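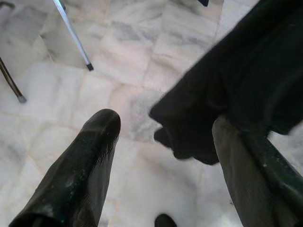
Black fabric over a pale marble floor.

The owner of Orska doesn't sit down for the interview. Pins in one hand, phone in the other. The shop does alterations, mostly hems and zippers, and Monday is the worst day of the week.

"Everybody had a wedding Saturday and everybody has one next Saturday," she says. "So they all come in today."

She learned at Femis, a coat factory, long closed. Sleeves only, 6 years of sleeves. "I could set one in my sleep. Couldn't make you a skirt though. Had to teach myself skirts."

The rent went up in March. She thought about moving over to Borero, where the big dry cleaner is, then didn't. Too far for the regulars. She raised the price of a plain hem instead, by $2, and waited for complaints. Got a few.

"One man said he'd do it himself. He came back with the pants – one leg shorter then the other. I charged him the new price."

What do people get wrong? Shoes, she says right away. They come for a fitting in sneakers and wear heels to the party. Also they don't wash cotton first, and it shrinks, and thats somehow on her.

Black is the color she'd give up if she could. Black thread on black cloth, late in the day, bad light. "I rip out more stitches in black than in anything. My eyes aren't what they were."

The machine is a Hegde, bought used for $169. It's loud. She has been offered newer ones and says no every time. "It goes through denim. What else do I need?"

The phone again. A bridesmaid, wants it Thursday. She says Friday, then says fine, Thursday, and writes it on the back of a receipt.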